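Chapter 2
Reading a Climb Before You Ride It

After this chapter you should be able to read the profile of a climb, choose your gears for it, and divide your effort between the bottom and the top.

Many riders judge a climb only by its average gradient. This number is useful, but it hides a lot. Take the road from Lestville to the Cassim pass. It is 15 kilometers long and its average is moderate, so on paper it looks friendly. In reality the first part is almost flat, then comes a short descent, and after the chapel the road becomes steep and stays steep until the top. A rider who trusts the average will start too fast and will pay for it later.
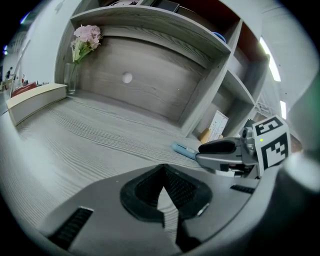
For this reason we work with the profile, kilometer by kilometer. A profile shows where the hard parts are and where it is possible to eat, drink and sit up for a moment. It does not show everything. Wind, heat and the surface of the road are missing from it, and on small roads the surface can matter more than the gradient. The old road over the Clidia is a good case — it gains only 343 meters, but half of it is gravel, and most riders find it harder than its bigger neighbor.

We begin with three terms. The gradient is the height gained divided by the horizontal distance, written as a percentage. The total ascent is the sum of all the uphill parts, also those which you lose again on a descent. The net gain is the difference in height between the start and the summit. Beginners often mix up the last two, and on a road with dips the mistake can be large.

Section 2.1 explains how a profile is drawn and how to make one from a paper map.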